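Tretdale Household Words

README and data card for the survey of everyday names for things in the home

Summary

Tretdale Household Words is a collection of nearly 3,000 written answers to a simple request: "What do you call this at home?" The answers were given by 659 residents of Tretdale and the neighboring district of Moveck. Each answer records the word a person uses for a common object, task, or part of the house, together with a short note on where the person learned it. The collection was prepared by the Tretdale Local Language Program and is maintained by Ursina Mayrhofer.

This document describes what the collection contains, how it was gathered, how it may be used, and where it is known to be weak. It should be read before the files are opened.

Purpose

The program was established to record ordinary speech in the two districts. Earlier work in the area dealt mainly with farming terms and place names, and the vocabulary of the kitchen, the hallway, and the laundry line had been left out. Many of the words in daily use do not appear in the regional dictionary. Others appear with a meaning that residents no longer give them.

The collection is intended for teachers, local historians, dictionary editors, and students of regional English. It was not designed to measure how common a word is across the whole population, and it should not be cited for that purpose.

Contents of the release

answers.csv
One row per answer. This is the main file.

prompts.csv
The 120 prompts used in the survey, with their identifiers and exact wording.

speakers.csv
One row per participant, with broad age group, district, and years of residence. No names or addresses are included.

notes.txt
Editorial notes on spelling, doubtful readings, and withdrawn answers.

CHANGES.txt
A record of corrections made between releases.

All files are encoded in UTF-8. Fields are separated by commas, and text containing a comma is enclosed in double quotation marks. Empty fields mean that the participant gave no answer. The value "none" means that the participant wrote that there was no word for the thing. These two cases are different and must not be merged.

Fields in answers.csv

answer_id: a permanent identifier. Identifiers of withdrawn answers are not reused.

prompt_id: refers to prompts.csv.

speaker_id: refers to speakers.csv.

answer_text: the word or phrase as the participant wrote it.

answer_standard: the same word in the editors' spelling. Where the editors could not settle on a spelling, this field repeats answer_text.

source: where the word was learned. Permitted values are parent, grandparent, spouse, neighbor, school, work, and unknown.

comment: free text supplied by the participant, shortened only to remove personal details.

How the prompts were written

Prompts were written as short descriptions of use and tested in advance with a group of 60 residents. Wording that steered people toward one answer was revised. An early prompt read, "What do you call the cloth you dry dishes with?" Most people in the test group answered "dish cloth," which was the survey's own wording handed back. The final version reads, "What do you use on plates after they have been washed and rinsed?" and drew a much wider range of answers, including two that the editors had not met before.
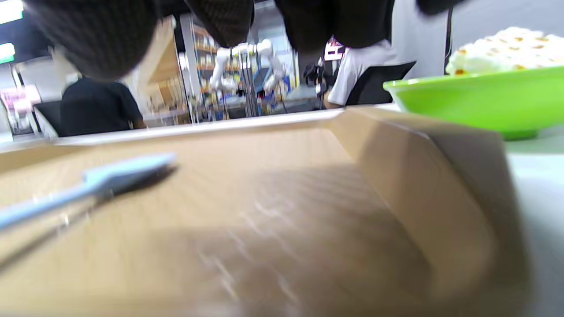
Prompts about kitchen tools needed the most revision. The words for stirring, turning, scraping, and lifting overlap, and families often settle the matter by habit. One household may have a "turner" and a "flipper" in the same drawer and insist that they are separate things. Shape is a poor guide as well: a pale blue plastic utensil with a long handle and a wider head, lying in a cardboard tray, may be taken for a spoon by one person and for a spatula by the next. For this reason the kitchen prompts ask first what the person is doing and only then what the person is holding. Both answers were recorded under the same prompt, separated by a semicolon, and may be split if required.

The prompts are divided into six sections: kitchen and table, cleaning and laundry, doors and storage, heating and light, garden and yard, and small repairs. Participants were free to skip any section. The section on small repairs was skipped most often, and its results should be treated with care.

How the answers were gathered

Paper forms were available at the Tretdale library, the Moveck post office, and both district clinics. A larger share of forms was distributed through schools, where students were asked to take them home and complete them with an older relative. An online form was opened in March and closed once the paper forms had been entered.

Participants were told what the survey was for and signed a short statement of consent. They could ask for their answers to be withdrawn at any time before publication. Requests received after publication are honored in the next release.

Forms were entered by two people working separately. Where their readings differed, a third reader compared both versions with the form. Doubtful readings are marked in notes.txt with a question mark. The transcription was done in Rewi, the program's own entry tool, which stores the original spelling before any correction is made. Rewi is not required for reading the published files.

Spelling and editing

The editors changed as little as possible. Capital letters at the start of an answer were lowered, and plain slips of the pen were corrected in answer_standard only. The original always remains in answer_text.

Some words are spoken far more often than they are written, and participants had to invent a spelling. The word for the space under the stairs was spelled in nine ways, all of which seem to stand for two pronunciations. Such groups are listed in notes.txt under their most frequent form. Users who want to study pronunciation should work from the original spellings and should consult the comments, where many participants offered a rhyme.

Answers that named a living person or repeated an insult directed at an identifiable family were removed. Ordinary coarse language was kept.

Food words

Food was not part of the original plan. It entered through the kitchen and table section, in which participants wrote at length in the comment field about snacks, leftovers, and what may be eaten before supper. The editors judged that these comments were too useful to discard, and the words found in them were given rows of their own with the prompt identifier "K-free."

Words of this kind are uneven. "Bar," "slice," "square," and "cake" are used for overlapping groups of things, and the choice depends in part on whether the item was bought or made at home. Older participants in Moveck tend to use "piece" for any food eaten standing up. Younger participants in Tretdale use brand names freely, and these have been replaced with a general term in square brackets. 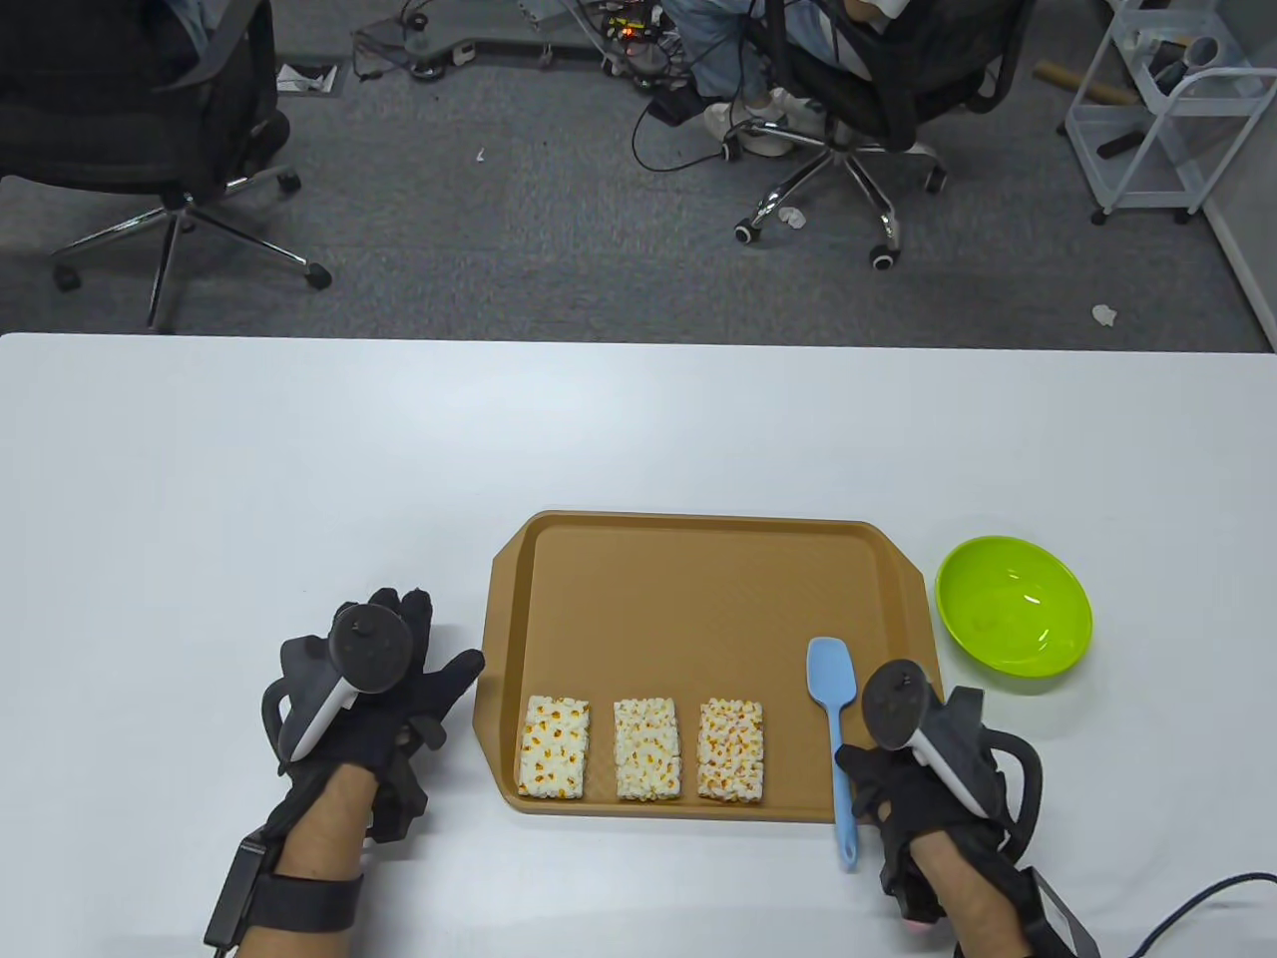 Known limitations

The collection depends heavily on families with children in school. Residents who live alone are poorly represented, as are people who moved to the area recently. Seasonal workers at Moveck were invited to take part, but few forms came back.

Written answers favor words that people believe to be correct. Several participants crossed out one word and replaced it with another, and in such cases the crossed-out word was recorded in the comment field if it could be read. It is likely that many more were never written down.

The source field relies on memory. A person who reports learning a word from a grandparent may well have heard it from several people. The field is best used to compare broad groups, and it should not be taken as proof of the age of a word.

Objects that serve more than one purpose are a further difficulty. The prompts on carrying and serving produced answers such as "tray," "board," "carrier," and "server," and the comments show that participants were thinking of different objects in different rooms. A flat item used to bring food to a sickbed may have one name upstairs and another when it is stored beside the stove.
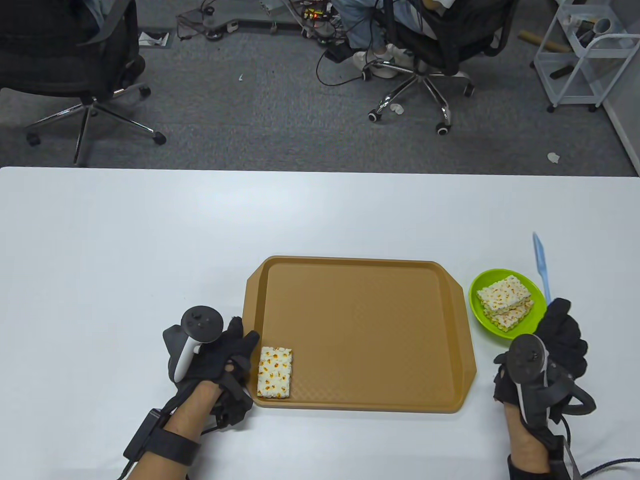 Where comments made the intended object clear, the editors added the letter a, b, or c to the prompt identifier so that answers about the same kind of object could be compared. Where the comments gave no help, the identifier was left without a letter. Users should not assume that an answer without a letter belongs to the most common group.

Permitted use

The collection may be used for teaching, research, and the preparation of reference works, provided that the source is named. It may be copied and adapted. Adapted versions must state that changes have been made and must keep the original answer identifiers.

Users may not try to identify participants or combine speakers.csv with other records for that purpose. Age groups were made deliberately broad, but Moveck is small, and a long comment may point to a particular family.

Suggested citation

Tretdale Local Language Program. Tretdale Household Words: A Survey of Everyday Names in Tretdale and Moveck. Data files and notes. Prendamico.

Corrections and contact

Corrections are welcome from any reader, including participants who believe that their own answers have been misread. A request should give the answer identifier and the proposed reading. Letters may be addressed to Ursina Mayrhofer, Tretdale Local Language Program, in care of the Tretdale library. Accepted corrections are entered in CHANGES.txt and take effect in the following release.

Related items

Moveck Field and Path Names: data card
Rewi entry tool: short guide for transcribers
Notes on spelling spoken words
Household Words: teacher's booklet
Prendamico: list of regional publications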